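Progress report, 2020-07-14
Makthorpe Play and Toy Library
To: Solange Pruvost, Ganuto Fund
From: Jade Hollis

Hi Solange,

You asked for the second report to be shorter than the first one and I promise I tried. I've left out the full loans list (it's in the spreadsheet I sent over with the receipts) and stuck to what has changed since we last wrote to you, where the money has gone, and what I'm still worrying about.

Where we are

The toy library is lending again! We closed the doors in the spring like everybody else, and for a while I really thought the whole year was gone. Families kept emailing, though. One mother wrote to ask if she could just keep the marble run until it was all over, and I said yes, and then I figured I had better say yes to everyone. So all loans were extended with no late fees, and I put a note on the door and another one in the newsletter.

We now lend by pickup only. Families choose from the online list, we bag the order, and they collect it from the side entrance on Luik Street. It's slower than letting the kids loose on the shelves and I miss the noise, but it works. Total loans since the grant started stand at 1374, counting each toy each time it goes out. I had hoped to be further along by now, and you'll see in the spreadsheet that the curve goes flat as a pancake in the spring and then climbs pretty sharply once pickup opened.

The online list was supposed to be a nice extra for the second year. We ended up building it in a hurry, mostly in the evenings, with a lot of very bad photos of puzzles on my kitchen counter. It's plain but people can find things on it. Searching by age works well. Searching by type doesn't yet, so if you type in "puzzle" you also get the doctor's kit, and I have no idea why. It's on my list.

Money

Your grant line for new toys was $2000 and we've spent nearly all of it. Most went on the under-fives shelf, which was in the worst shape. I bought fewer things than planned and went for sturdier ones. We've had cheap sets before and the lids crack the first time somebody's little brother sits on them, and then you have a perfectly good game with no box, which nobody borrows.

I also moved a small amount out of the events line and into cleaning supplies, as we agreed on the phone. Storage bins came out of the same line. I know bins are not an exciting thing to report to a funder but I could write you a whole page on them - the old ones had gone brittle and the labels wouldn't stick, and now every toy has its own bin with a contents card taped inside the lid. When a set comes back we check it against the card. Missing pieces have dropped a lot, and when something is missing we know which family to ask while it's still under their couch.

What families are borrowing

This surprised me. Before the closure, the ride-ons and the big play kitchen were never in. Now the requests are for quiet things. Jigsaws, lacing cards, building sets, anything a kid can do at one end of a table while a parent works at the other. Board games for older children are out constantly and the waiting list for the cooperative ones is silly.

The shape sorters and peg boards have turned into our real workhorses. I'd always thought of them as baby toys, to be truthful, and I'd have bought one or two and moved on. Then parents started writing to me about them. A child who throws every sorter across the room at eighteen months will sit with the same one for a good stretch a few months later, turning the piece over and over and trying it at the wrong hole. Several parents told me they had to sit on their own hands to stop themselves from helping. I've put that in the note that goes out with each one: leave them to it, let them get it wrong, and start with the round pieces, which go in whichever way you turn them. Squares and stars can come later.

We've sorted this part of the collection by difficulty and put colored dots on the bins, from chunky knobs with shallow trays up to loose pegs and tight holes. Parents were picking by the age on the box before, and the age on the box is close to useless. I've seen three-year-olds bored stiff by things marked for four and up, and the other way around.

Yellow round peg, red foam board: 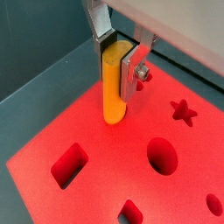
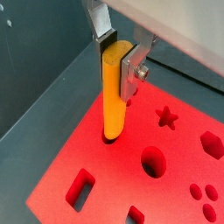 The other thing we've learned is about noise. Wooden pegs in a wooden tray on a hard floor at six in the morning will end a marriage, I've been told, more than once. Softer boards get much better comments from families in apartments. They do wear at the edges of the holes and they get chewed, so we'll have to replace them more often, and I've put a bit aside for it in the new budget. I'd still buy more of them.

What hasn't gone well

The Saturday-style play sessions are off, obviously, and I don't see them coming back before October at the earliest. We had 2 sessions planned with the family center at Istum and both had to be canceled. They've been lovely about it and want to rebook. I haven't spent the room money, so it's sitting there, and I'd like to talk to you about whether it can carry over or if you'd prefer we use it for something else.

We've also lost touch with some of our members. The ones who used to drop in without booking, who often don't have much internet at home, aren't using the pickup service, and those are exactly the families you funded us to reach. I started a phone line (it's my old cell in a drawer, but it has its own number now) and I've been calling people from the paper membership cards. It's slow. Some numbers are dead. When I do get through, people are happy to be asked, and a few have come by that same week. I'd rather spend my time on this than on anything else this summer, and I hope that's all right with you even though it isn't one of the targets in the original plan.

Cleaning takes far longer than I put in the application. Everything that comes back sits in quarantine for 3 days and then gets wiped or washed, and the fabric toys have been taken out of lending for now. I have a whole closet of puppets looking at me.

What's next

I want to get the type search fixed so the doctor's kit stops turning up everywhere. After that, printed lists for people who aren't online, with prices of nothing written very large at the top, because many families still think we charge. The Istum center has offered to hand them out with their food parcels and I've said yes please.

I'd also like to start a small shelf for children with additional needs. I've had requests for switch toys and for sorters with bigger pieces, and we don't own nearly enough of either. I haven't costed it properly. If you know of anyone among your other grantees who has done this I'd love an introduction, I don't want to spend your money finding out what somebody across town could tell me over coffee.

Receipts and the loans spreadsheet are in the folder I shared with your office. The one from the bin supplier is faded at the bottom but the total is readable if you zoom in. Call me any time about the room money - mornings are best, I'm usually wiping something down but I can put you on speaker.

With thanks from all of us,
Jade Hollis
Makthorpe Play and Toy Library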